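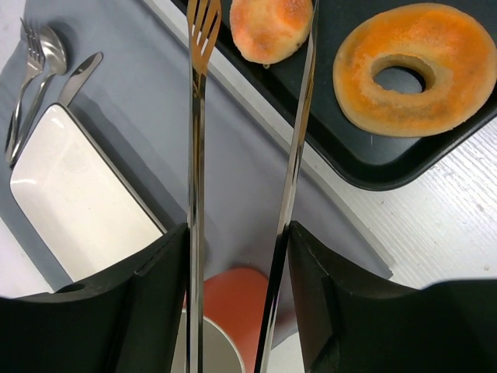

*Inox poli, dents fines et reflets dorés.*

# Une chanteuse peut-elle vraiment casser un verre ?

Tu connais la scène. Dans un dessin animé, une dame en robe longue entre sur scène, respire un grand coup et lance une note très aiguë. Les verres explosent, puis les lunettes du chef d'orchestre, puis le lustre. Tout le monde se bouche les oreilles.

C'est drôle. Est-ce que c'est vrai ? Les adultes répondent souvent « oui, oui, c'est scientifique » sans aller plus loin. Moi, quand quelqu'un dit « c'est scientifique » et s'arrête là, j'ai envie de poser encore trois ou quatre questions.

## D'abord, c'est quoi un son ?

Pose deux doigts sur ta gorge et chante « aaaah ». Ça chatouille : tes cordes vocales vibrent. Elles poussent l'air, l'air pousse l'air d'à côté, et ainsi de suite jusqu'à l'oreille de ton voisin.

Le nombre de vibrations par seconde se compte en **hertz**. Une note grave a peu de vibrations par seconde, une note aiguë en a beaucoup. Si tu entends une note de 400 hertz, l'air fait 400 allers-retours pendant que tu dis « un crocodile ». Tu ne peux pas les compter, ne te fatigue pas.

## Chaque verre a sa note

Demande à un adulte un verre à pied et tapote le bord tout doucement avec l'ongle. *Ting !* Prends-en un autre, plus grand ou plus épais. *Tong !* La note a changé.

Quand on le tapote, le verre se déforme un tout petit peu. Son bord, qui est rond, devient légèrement ovale dans un sens, puis dans l'autre, très vite. Chaque verre a un rythme qu'il préfère, et ce rythme dépend de sa forme, de sa taille et de l'épaisseur de ses parois.

Pense à une balançoire. Si tu pousses ton copain n'importe quand, il n'avance presque pas. Si tu le pousses juste au bon moment, à chaque passage, il monte de plus en plus haut, même avec de petites poussées. Avec un verre, les petites poussées viennent du son. Si le son a exactement le rythme du verre, le verre vibre de plus en plus fort. Ce phénomène s'appelle la **résonance**.

Jusqu'ici, je suis d'accord avec le dessin animé. C'est après que ça se gâte.

## Ce que le dessin animé raconte mal

**« Il faut chanter le plus aigu possible. »** Faux. Il faut chanter *la* note du verre. Si tu chantes plus haut, le verre s'en moque, comme la balançoire quand on la pousse de travers. Pour beaucoup de verres, cette note est aiguë, mais une chanteuse d'opéra peut monter encore au-dessus.

**« Tous les verres explosent en même temps. »** Très douteux. Des verres différents ont des notes différentes, et il faudrait chanter toutes ces notes ensemble. Essaie, tu verras.

**« Et les lunettes ? Et le lustre ? »** Je n'y crois pas du tout. Les verres de lunettes sont petits, souvent en plastique, et bien serrés dans leur monture. Ils ne peuvent pas se mettre à vibrer librement comme le bord d'un verre à pied.

**« Une seconde suffit. »** Il faut tenir la note sans trembler, très fort et tout près. Or les chanteurs d'opéra font justement trembler leur voix exprès, cela s'appelle le *vibrato*. C'est joli, mais pour casser un verre, c'est plutôt gênant.

## L'expérience de Tuldale

Wouter Prins enseigne le chant à l'école de musique de Tuldale. Il en avait assez d'entendre ses élèves lui réclamer de casser un verre. Avec Jhair Bermúdez, qui règle le son des concerts, il a donc organisé un vrai test, dans une salle fermée, avec des lunettes de protection et un écran devant chaque verre.

Ils ont acheté 31 verres à pied de la marque Plulen, tous du même modèle. Le premier qu'ils ont tapoté sonnait à 877 hertz. C'est presque un *la* aigu, celui que les musiciens placent d'habitude à 880. Les autres avaient des notes voisines, jamais tout à fait pareilles. Première surprise : même des verres qui se ressemblent comme des jumeaux n'ont pas exactement la même voix.

Ensuite, les chanteurs ont essayé. Ils ont fait 257 essays en tout, sans micro. Résultat : zéro verre cassé. Plusieurs verres ont vibré, et une paille posée dedans s'est mise à gigoter, mais rien de plus.

Alors Jhair Bermúdez a branché un haut-parleur, réglé sur la note exacte du verre, et il a monté le volume. Le verre a cassé d'un coup.

La petite revue *Bang* en a fait un article, avec ce titre : « La voix qui brise le verre ». Relis le paragraphe précédent. Qui a brisé le verre ? Un haut-parleur ! Voilà pourquoi il faut lire plus loin que les titres.

## Alors, c'est impossible sans micro ?

Attention, je n'ai pas dit ça. Si personne n'a réussi à Tuldale, cela prouve seulement que personne n'a réussi à Tuldale. Avec d'autres chanteurs et d'autres verres, le résultat pouvait changer.

Il existe d'ailleurs des vidéos où une personne casse un verre avec sa voix toute nue. Certaines sont sérieuses et ont été tournées avec des scientifiques. Il faut en général un verre en cristal fin, une voix énorme et la bouche presque collée au bord. Un minuscule défaut dans le verre aide aussi beaucoup, car c'est souvent là que la fissure commence.

On raconte par contre qu'au vieux théâtre de Wascombe, une cantatrice aurait fait éclater toutes les coupes d'un banquet depuis la scène. Qui l'a vu ? Qui l'a écrit, et quand ? Je n'ai trouvé que des gens qui le tenaient de quelqu'un d'autre. Je range donc cette histoire avec le lustre.

## À essayer sans rien casser

N'essaie pas de briser un verre : les éclats partent vite et loin, et ils visent mal. Voici plus tranquille.

1. Demande un verre à pied à un adulte, et pose-le sur une table.
2. Mouille le bout de ton doigt.
3. Tiens le pied du verre avec l'autre main.
4. Fais glisser ton doigt lentement sur le bord, en tournant.

Au bout d'un moment, le verre chante. Ajoute un peu d'eau et recommence. La note est-elle plus grave ou plus aiguë ? Je ne te donne pas la réponse, tu n'as aucune raison de me croire sur parole.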